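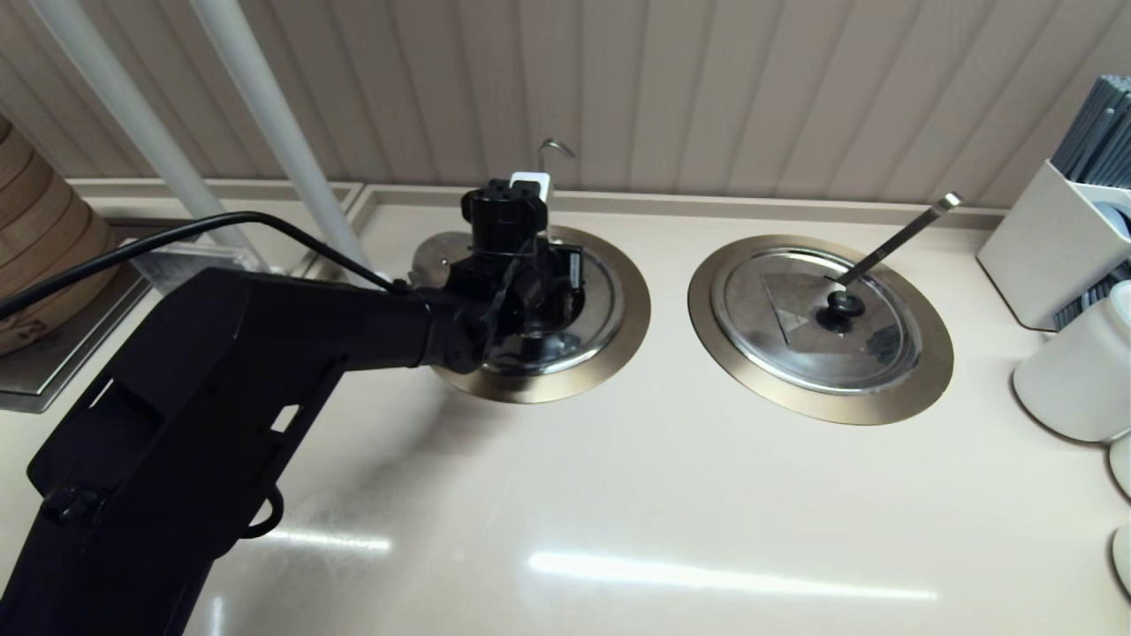 Night shift orientation cut short – normal?

Started as a new grad RN at Mogensen in August, med-surg. Was promised twelve weeks with a preceptor, got five. Now they want me on nights alone, full load. My preceptor moved to the Galside campus and no replacement so far. Manager says I'm "doing great". I don't feel great. Can I ask for more time or does that look bad? Also my contract has a payback clause if I leave before 2 years, not sure if that matters here.

hundon_rn

Ask. In writing, email is fine. Keep it short – what you were promised, what you got, which skills you haven't been signed off on. Attach the skills checklist if you have one. I did this my first year and got 40 more hours with a preceptor, split over a few weeks. Wasn't what I wanted but it helped alot.

Payback clause: read the actual wording. Mine only covered the sign-on bonus, not the training. If yours says they "provide" an orientation of a set length, show it to somebody who knows contracts before you sign anything new.

Ruth Tello
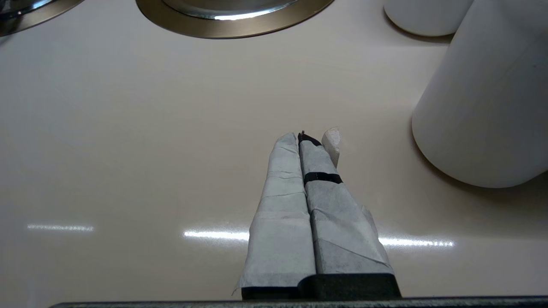

Two fingers in wrinkled wrapping, close up

Same thing on my unit. Go to the nurse educator first, not the manager. Ours was at ext. 757 and picked up every time. Ask who your resource nurse is on nights, get a name not "whoever is charge". And write down your assignments each shift, just numbers, no patient info!!

Doesnt look bad to ask. Looks worse to miss something at 4 am.

jesotach

depends on the hospital. mine said no. transfered to days after a while and it was fine

Last edited 2/24/22 – fixed the part about the checklist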